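Speaker notes: Housing options after leaving a violent home
Regional training day, 30 March 2005
Speaker: Toshiko Nakajima, Garano Housing Advice

Welcome delegates. Confirm that handouts have reached the back rows. Questions are to be held until the end, except on points of law.

Opening point. A woman who leaves her home because of violence does not lose her rights in that home by leaving. Many tenants are told otherwise at the front desk. Refer to the February survey: 288 women approached our partner offices, and 59 had already given up a joint tenancy without advice.

Slide 4. Joint tenancies. Explain notice to quit and its effect on the other tenant. Stress that no client should sign a notice on the day of first contact.
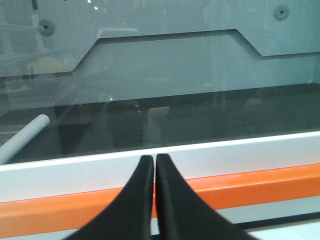

Slide 5. Temporary accommodation. Staff should record the client's preferred area and any area she must avoid. The new address must not appear on letters sent to the former home. Pause for the Brultia office to comment on its own procedure.

Slide 6. The hardship fund. Grants are limited to 2,000 pounds per household. Decisions are issued within 24 hours of a completed form. Chanida Thammasiri holds the forms and will take enquiries at lunch.

Hand over to Barnabás Sipos for the session on injunctions.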